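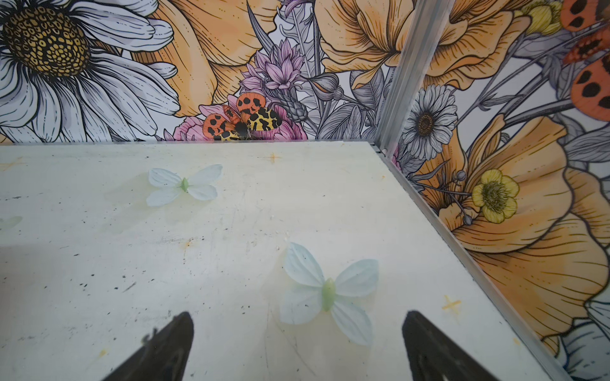 FOR RELEASE 2025-04-26

Olmont shared workshop finishes its first member-built robot arm cell, and the plans are free to anyone who wants them

OLMONT — A robot arm that picks up thin, fragile things without crushing them is now running on a bench at the Olmont shared workshop. Members built the whole cell themselves over 16 weeks of evening sessions, and they are giving away every drawing, parts list and line of code that went into it.

The project is called Premel. It started when Sabina Mridha, a workshop member who makes stage props, wanted help with the dull part of her job: sorting and placing hundreds of delicate pieces by hand. She teamed up with Ivan Harasym, who had a secondhand arm from Marchuk sitting in his garage and no good use for it.

"I expected to spend a month on the arm and an afternoon on the fingers," said Harasym. "I had that backwards! The arm was moving on the second evening. The fingers went through nine versions, and I would happily do a tenth."

The current fingers are black, tapered and rounded at the tips, and they work as a pair with a small camera mounted close behind them. The practice pieces are artificial butterflies with translucent wings. They lie flat on the table and give the camera very little contrast to work with against the pale top, and a wing creases if the grip is even a little too strong. Members agreed early on that if the arm could learn to handle those, most of the other jobs on their wish list would be easier.

The cell has a light-colored work surface edged with aluminum strip, and walls covered in a big floral print — daisies, orange poppies and a few spotted moths. Mridha picked the artwork.

"We look at this thing for hours at a stretch, so I wanted it to be nice to look at," she said. "The tabletop has picked up its share of scuffs and stains by now, and I like that too. It's a workbench."

Total spending on the build came to 3299 dollars, not counting the donated arm. The largest single cost was the controller, bought used from a Meten dealer, followed by the camera and the aluminum. The full list is in the plans, including the parts that were bought and then left out.

In all, 42 members put in time on Premel. Several had never soldered a joint or written a program before they joined, and two of them are now leading the work on the next piece of software, which will let the arm try a second approach when its first grip misses.

The workshop will hold an open evening in July for anyone who would like to try driving the arm by hand or talk through a build of their own. Visitors are welcome to bring small, light objects for it to attempt — paper flowers, feathers, folded cards, anything the owner won't mind seeing bent.

Printed copies of the plans are available at the front desk of the Olmont shared workshop, and members will copy the files to any drive brought in during opening hours. Press visits can be arranged at the desk with Sabina Mridha or Ivan Harasym.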